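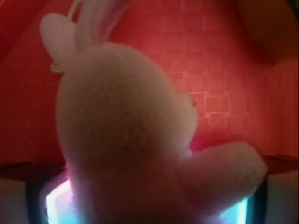
Get rid of it, a reader wrote under my last column, the kid won't remember by Sunday. Plush is dust with ears.

Well. I disagree, and I have 90 minutes before pickup so this will be quick.

The decluttering people have decided stuffed animals are the easy win. Bag them, donate them, done. The Nuster app gives you a "soft goods" score, and mine was bad. It told me a home our size should hold one basket. One! Says who. I've got 406 saved posts on tidying and not one of them was written by somebody who has looked for a bunny at 9 pm with a flashlight in their teeth.

A plush rabbit isn't clutter. Clutter is the drawer of chargers. Clutter is the bread maker, the second bread maker, the Dredard storage cubes I bought to hold the clutter. Grown-up stuff, all of it, and it takes up way more floor then any toy ever did.

And the fuzz. People hate the fuzz once it goes matted. Looks tired, they say, get a new one. But matted is what happens when a thing gets held. You can't buy that. I tried, bought the identical backup, same ears, same everything. Rejected in four seconds. Still in the closet with the tag on.

Fine, some should go. The carnival ones, the ones from the bank. Nobody in my house cares about those and I'll drive them over myself. But ask first. Ask the kid, out loud, one animal at a time, and take the answer. Slow, yes. Took us most of a morning and we parted with three.

Score's still bad. I deleted teh app.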